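Search this notebook Enter keywords Go

2024-02-02

Oil finish trial, Sang La and me. Second coat of Futine on the maple offcuts went on thin, wiped back after 5 minutes. Marchetti wax still not delivered — asked again.
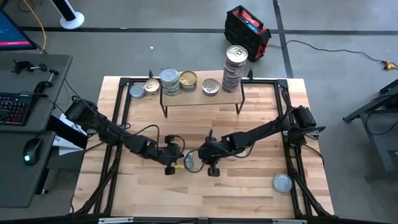
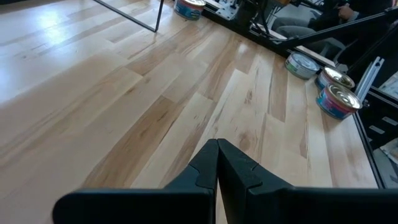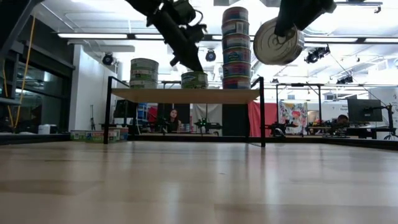
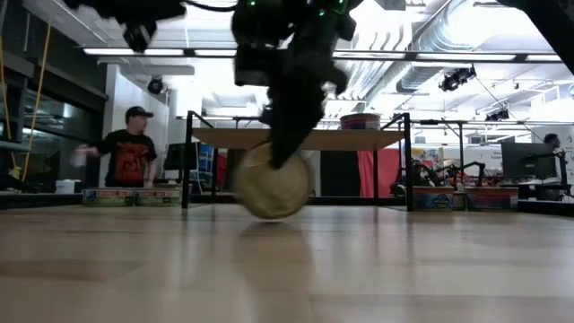

Pale wood in all four.

Coat two, notes

Offcut 3 stayed tacky near the end grain. Probably too much oil there. Sand with 320 and redo Monday.

Estitz hardener: used 50 ml, nearly half the bottle. Reorder, part no. 3932.

Nindesum samples are a shade yellower than the Futine ones under the window. Sang prefers them. I don't — too orange once waxed, going by the October boards.

Rags go in the water bucket, lid on.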